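Home | Posts | Walks | House | About

Giving up the big light

Last updated in December

We moved into the house in Kinton with one bulb hanging in the middle of every room and no lamps at all. The previous owners had taken theirs with them, which is fair enough. For the first month we lived under the big light, as my mother calls it, and by nine in the evening I was usually in bed because the sitting room felt like a waiting room.

I have now spent most of a year sorting out the lighting, a room at a time, and a few people have asked what I did. It wasn't expensive and there was no electrician involved except for one afternoon in the hall.

The sitting room

I started with a single standard lamp from the charity shop on Candton Road. It cost £13 and the shade had a scorch mark, which I turned to the wall. I put it behind the armchair and the difference was large enough that I stopped using the overhead switch that same evening.

After that I added a table lamp on the bookcase and another on the floor by the window. Three small lamps seem to be right for a room of this size. With two there was always a dark corner, and it was always the one where I had left my glasses.

Bulbs took longer to get right than lamps. I bought cool white by mistake, twice, as the boxes look nearly the same. Warm white is what you want in a room you sit in. I moved the cool ones to the shed, where they are very good for finding screws.

The kitchen

I still use the overhead light here. You need to see what you are chopping. I did add a stick-on strip under the wall cupboards, and on most evenings after the washing-up I leave only that one on. The first strip fell off into the sink. I cleaned the wood properly with sugar soap before putting up the second and it has stayed put since the spring.

The hall and landing

Finbarr Tully came round to do the hall. There was an old fitting there that buzzed, and I don't touch wiring. He took it down and found the cable was older than he liked, so the job grew a bit. He charged me £50 on top of what we had agreed and I thought that was reasonable. He also talked me out of spotlights, on the grounds that I would be up a ladder changing them for the rest of my life.

The ceilings

Once the light was coming from the sides I began to notice the ceilings. Brilliant white looked blue in the daytime and grey at night. Sinéad Brennan, who painted her own place last winter, told me to try something closer to the colour of weak tea and to use dead flat matt, as any sheen will show up every roller mark. I did two coats in the sitting room with a day between them. My neck was sore for longer than that.

A plain taupe-beige ceiling, with a framed picture just showing in the corner:
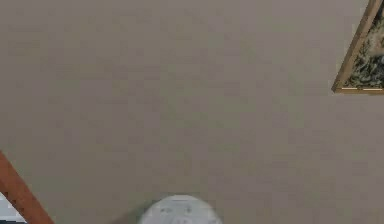
What I would do differently

I would paint first and buy lamps second. I had to drag everything into the middle of the room and cover it with sheets, and the scorched shade got a splash of paint to go with its scorch.

I would also buy plug-in timers sooner. I have one on the landing lamp now, set for half past four at this time of year, and it is pleasant to come home to.

The bedroom is still to do. I have a pair of clip-on reading lights in a drawer and haven't decided where they go.

Contact | Copyright Kinton House Notes | Back to top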